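Jan 27, 2021

Winter ball, cold garage, and why I'm scoring games from December

OK quick one tonight because I have to be up early. Quick is a lie, I already know it.

So the Jelstead rec league finally put the fall season video up. All of it, every inning, one long file per game with the camera stuck up behind the backstop. I've been going through them with a scorebook at night. Pencil, paper, the whole thing. My wife thinks I've lost it and she may have a point, but there's no baseball until spring and I ran out of old World Series games in December.

We're the Cormier side. Named for the street the field is on, nothing fancier. Finished third out of five, which sounds ok until you look at how we got there. We lost four games by one run. FOUR. I played second in most of them and I remember all four as bad luck. Bloop here, bad hop there, ump with a zone like a mailbox.

Then I scored them.

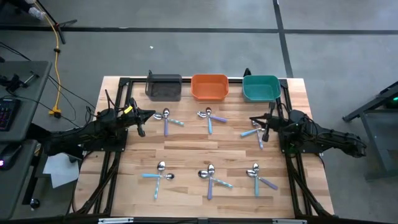

Game one of the four, against Plikbridge. I had it in my head that we lost on a bloop to right in the last inning. We did, sort of. But the runner who scored got on with a walk, took second on a ball in the dirt that our catcher had no chance on, and took third because I was standing on the wrong side of the bag chatting. You can see me on the video. I'm literally chatting. The bloop scores him easy, and if he's on first where he belongs it's first and third and we've still got a shot at two.

Next one, Plikbridge again. Left nine on base. I didn't remember any of that. What I remembered was a line drive of mine that got caught in the gap, and I've told that story at least a dozen times, and on the video it's a pretty lazy fly ball. Outfielder takes maybe six steps. So that's gone.

The other two I'm less mad about. One was a real good game, both pitchers throwing strikes, 3-2, and their shortstop made a play going to his right that I ran back and watched over and over. The last one was in the rain and should of been called in the fourth. Not counting that one. I mean it counts. But I'm not counting it.

Ok so the scorebook. People keep asking (two people) why not use an app. I tried. There's a decent one, and it does the pitch counts for you and spits out a box score, but I kept tapping the wrong thing and then the whole inning is off and I'm hunting for undo while the next guy is already in the box. With pencil I just scribble in the margin. My margins are a mess. Lots of "??" and "see replay" and one that only says "no".

The book is an Arero, the wide spiral kind, 35 games to a book. Room for subs on every line, which you need in rec ball because somebody always has to leave in the fifth to pick up a kid. Only gripe is the diamonds are small. My sevens look like ones. I've got a double play in there that reads 4-6-1 or something and we did not throw the ball to the pitcher.

Stuff I do now that I didn't do at first:

Mark where the ball was hit, not just who got it. A short line for a grounder, a curve for a fly. Takes a second and it's the most useful thing on the page.

Circle the leadoff guy if he reaches. When I flip back through our losses it's circles all the way down.

Note the count on walks. Our staff (love you guys) walked a LOT of people after being ahead 0-2.
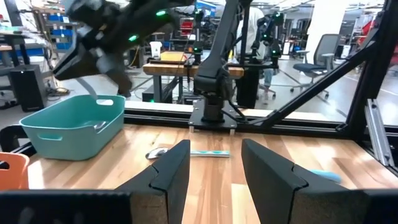
Anyway that's how I ended up with pitch totals. I wasn't planning to, I was making tick marks for walks and it got away from me. Over the games I've finished our pitchers threw 719 pitches and theirs threw 540. Same games, same number of innings give or take a bottom half. That's a ton of extra standing around in the field, and it's got to be part of why we looked so flat late. I know my legs were gone by the sixth most nights and I blamed my age. Partly my age.

So what do we do with that. Throw strikes, I guess, great coaching there. But I do think we nibble too much. It's rec ball. Half the lineup is swinging at the first thing near the plate and we're out there trying to paint the corner like there's a scout in the bleachers. Let them hit it. We've got a decent infield when the second baseman is paying attention.

The other thing is hitting, and I hate to say it, but we swing at everything too. Plikbridge's starter went through us on six pitches one inning. Six. I had one of the six.

I've got the league's make-up games left to do and then I'm going back to score the season opener, which I skipped because the camera was pointed at the parking lot until the second inning. Might start in the second and leave the first blank. That'll bug me forever though.

Signups for spring open soon if the county lets us on the fields at all. Last I heard it's masks in the dugout, no shared helmets, no seeds. No seeds! I'm going to need something to do with my hands. I've been throwing a tennis ball against the garage wall to get ready – backhand, mostly, that's my bad side – and it's so cold out there the ball barely bounces. Arm feels fine. Knee feels like a knee.

If anybody from the team is reading and wants the pages, tell me and I'll scan them. You'll have to figure out the sevens on your own.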